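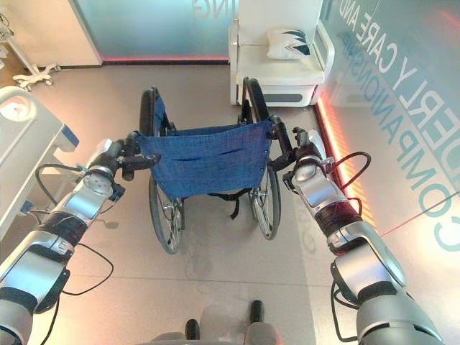 Taking Care of a Wheelchair at Home

My mother-in-law Elvira has used a manual wheelchair for nearly 12 years, and in this time I have learned to look after it myself. The shop is far from us and charges for every small visit. Most of the work is simple and you can do it on the kitchen floor with things you already have. Please read also the booklet of your own chair, because models are different.

Before you begin

Do the work when the person is sitting comfortably somewhere else and doesn't need the chair for one hour. Put both brakes on. Spread an old towel under the wheels if your floor is tile with light grout, since the black dirt from tires is not easy to get out of the grout.

Push handles

The rubber grips collect hand cream and sweat, and then they feel sticky. Wash them with warm water and a few drops of dish soap, with a soft brush. Don't use oil or furniture polish on them, they become slippery and this is dangerous on a ramp. Dry them well with a cloth.

Try to turn each grip by hand. If it turns or slides off, stop using the chair until it is fixed. I once made the mistake to push a loose grip back with hair spray, as a neighbor told me, and it held for two weeks only. Now we buy new ones. Take the old grip with you to the shop, so they can measure it.

Fabric back and seat

Vacuum first, with the small nozzle, especially along the seams and inside any pocket. We found in there coins, a hearing aid battery and many crumbs of toast. After this wipe the fabric with a damp cloth, never soaking. For a stain I use the Klinhom upholstery foam, but try it first on a corner that is not seen. Let it dry in the air, away from the heater.

If the back is fastened with rivets or screws, pass your finger slowly along the line. The cloth should be flat around each one. When you see a small tear beginning there, sewing it by hand is not enough. The back must be changed.

Straps

Look under the seat too. A strap that hangs low can go into the spokes or catch on a door sill. Find in the booklet where it belongs and fasten it there. Don't cut it before you know what it is for.

Wheels

Hair and thread go around the axles of the small front wheels. Cut them with nail scissors and pull them out with tweezers. For the spokes of the big wheels I put an old sock on my hand, a little damp, and go between them one after another. It is slow but it works better than a brush. Dry the hand rims at the end, and feel if there is some sharp place that can hurt the palm.

If your tires are the kind with air, press them with the thumb. A soft tire makes the chair heavy to push and the brake holds badly, so check the brakes again after you put air.

How often

I wipe the grips and hand rims every week, and the rest I do one time in the month. In December, with salt on the sidewalks, I wipe the wheels each time we come home.

Rowena Padilla
Nov 20, 2023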